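Slide 1, title up while people sit down

Hi everybody, thanks for coming back after lunch. I'm going to talk about naps. Mostly my kid's naps, which ran my whole life for two years, and a little about what I'd tell any parent who is standing in a dark hallway right now holding their breath.

(pause, let them laugh or not)

Slide 2

So I kept a log. I logged 343 naps before I quit, and I can tell you the average was 33 minutes. That's it! That's enough time to eat a cold waffle and look for your phone.

Tell the Senthil Naidu story here. He came to fix the dryer, whispered the entire visit, then dropped a wrench down the basement stairs. She slept through it. She woke up when I opened a bag of chips.

Slide 3

What I tried — blackout curtains, a fan, driving past the Mudaliar bakery over and over until I knew the staff by their coats. The fan I'd buy again. The curtains made me trip on things.

Xuân Đào, my neighbor, told me to stop fighting for the second nap and just call it quiet time. I was pretty snippy about it. Then we tried it one Saturday and I drank a whole cup of coffee sitting down.

Slide 4

Quiet time, how we do it. Same room, door open, one hour, a few toys and no screens. Put out less than you think you should. Blocks are great for this, and so are board books and an old purse full of scarves. 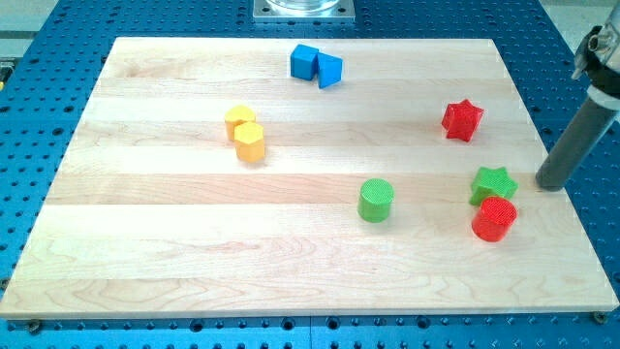 Slide 4: Plastic blocks on a maple board

If someone asks about ages, say we started at two and a half, and some days it was a mess. Go slow on this part, I rushed it in July.

Slide 5

Questions. Leave the email up. Sign-up sheet for the parents' group is by the door, and please give me my pen back.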